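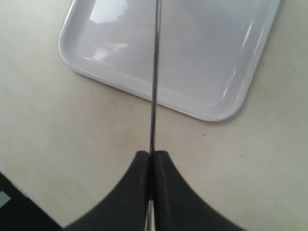

Pinza de dos dedos con varilla metálica fina, delante de bandeja blanca.

1/ Segunda semana con el kit Grollar de Praser: pinza eléctrica de dos dedos, cámara de muñeca y software de control. Unidad de préstamo, sin acuerdo con el fabricante. Apunto lo que voy midiendo en el taller.

2/ Montaje mecánico: brida estándar, cuatro tornillos, un solo conector. Tardé 74 minutos desde abrir la caja hasta el primer cierre, y casi 60 se fueron en el firmware. El manual describe una versión anterior del menú.

3/ Las piezas delgadas eran mi duda principal. Con los dedos de serie y fuerza baja, una varilla cogida por un extremo tiende a pivotar. Subiendo un punto la fuerza mejora bastante. No he probado aún los dedos ranurados, que se venden aparte.

4/ La cámara ve las puntas de los dedos y lo que hay justo delante - suficiente para corregir la aproximación. Los reflejos en plástico brillante sí molestan al detector. Bajé la exposición y desactivé el ajuste automático.

5/ La muñeca admite giro de 360 grados, pero el cable no. Conviene fijar límites por software antes de la primera prueba. Tainá Queiroz me pasó su configuración y es la que uso ahora.

6/ Soporte: escribí a la oficina de Holanda y contestó Cường Quan en 2 días, con un parche para el error de calibración. El parche funciona. La nota de versión no lo menciona.

7/ Pendiente: repetibilidad con carga lateral y comparación con la pinza de Tallier que tiene Gilmar Meireles. Los archivos de configuración, a quien los pida por privado.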